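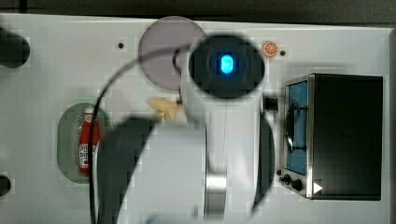

I bought the Brimik cable kit because I was tired of my arm unplugging itself. It's a box of stick-on saddles, hook-and-loop wraps and one springy little mast, sold to people who run a tabletop robot arm and have noticed that the wire has opinions. Mine is used for toy kitchen work, picking up a banana or a ketchup bottle and leaving it on a plate, and the cable used to do what cables do, swinging out to the left in one long lazy loop and crossing in front of the round plate. Every so often it wiped across a plate like a bored waiter. With a toy oven on the other side there isn't much spare table to lose to it.

Fitting took one evening, most of it spent on the instructions. Brimik tells you to stick the first saddle "near the base" and the second "further up", and wishes you well. What worked for me was moving the arm by hand to its farthest reach, wrapping the cable loosely at each joint, then folding it all the way back and looking for anything tight. Do this with the power off. Leave more slack at the big joint than looks tasteful.

The wraps are excellent. The saddles are fine if you clean the arm with alcohol first, and decorative if you don't. I lost 2 before I read that part, which is printed on the inside of the lid.

The mast I can't recommend. It holds the cable up nicely until the arm stops short, and then it nods for a while. I took it off and used an Ekby clamp I already had, ugly but calm.

After 517 cycles I've had no dropped connection. The wrap nearest the wrist creeps and wants a nudge every session, up to 20 seconds of work. The Metwally kit has better adhesive, but you get only 6 wraps, and they come in orange.

Four stars. The missing one is for the mast, which now holds up a tomato plant.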